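Handing the dishes to an arm

The rental agreement from Prornstead runs to 21 pages, and most of it is about what the arm may not be asked to pick up. Knives are out. So are cast iron pans and anything with a loose lid. What is left is ordinary kitchenware, and the company's claim is that its loading kit can get that from the counter into a dishwasher without help.

The kit is called Cunumis. It is a package of software, gripper pads and a wrist camera that goes onto a research arm the customer already has. Prornstead sells it to test kitchens and appliance labs, where people load and unload the same machine all day to see how racks and hinges wear. The price is 3255 dollars for the first year, with setup included.

Felicidad Rivera runs product support from the company's office in Fallville. She spent a morning in November taking me through the kit in the demonstration kitchen there.

"Mugs are the easy part," she said. "People come in and want to see mugs. I tell them to bring the thing they hate loading."
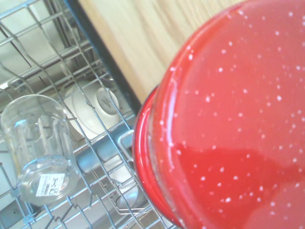

For most visitors that means large cookware. A pot takes up space that the software would like to give to several smaller items, and its round side gives two fingers little to hold on to. Cunumis handles this by planning the big pieces separately. The user can mark any item as "large" on the tablet, and the arm then moves at a lower speed and checks the rack again before it lets go.

Glass is the other common worry. The wrist camera has trouble with clear surfaces under strong light, and the manual says so on its second page. Sunil Mridha, who wrote that section, told me the team had tried several fixes and settled on a slower approach with a second look from another angle. It adds time to each glass. He would like it to be faster, but he has no date for that.

Setup is done by a technician and takes most of a day. The rack has to be measured and its tines entered in a layout file. Layouts for 30 common racks come with the kit. If yours isn't one of them, the technician makes a new one on site at no charge. Changing to a different dishwasher later means another visit, and that one is billed. 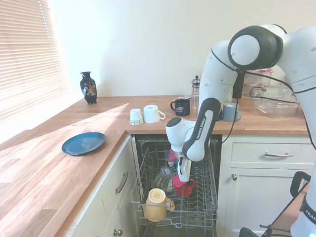 The arm holds a red mug upside down over the upper rack at the Fallville kitchen.

Daily use is simpler. You pull out the rack, press start and stand back. The tablet shows which item comes next, and a stop button sits under your thumb the whole time. If the arm can't find a safe spot for something, it leaves it on the counter and lists it on the screen. It does not rearrange what is already in the rack, and several customers have asked for that.

Wanda Kozłowski has used the kit for two seasons at an appliance lab. Her staff run it on repeat loads and step in when the list on the tablet gets long. She likes the logs, which record every placement. She is less pleased with the gripper pads. They wear down, and a replacement pair costs 40 dollars.

"I'd pay more for a pad that lasted," she said.

A home version is not planned. Rivera gets emails about it every week and answers them all the same way. The arm costs far more than the kit, it needs a solid mount, and the safety rules assume a trained person in the room.

For a lab that already has an arm and a stack of rack tests to get through, Cunumis is worth a trial. Prornstead offers one month, with the setup fee waived if you keep it. Ask for the spare pads to be put in the contract before you sign, and have your rack's model number ready when you call.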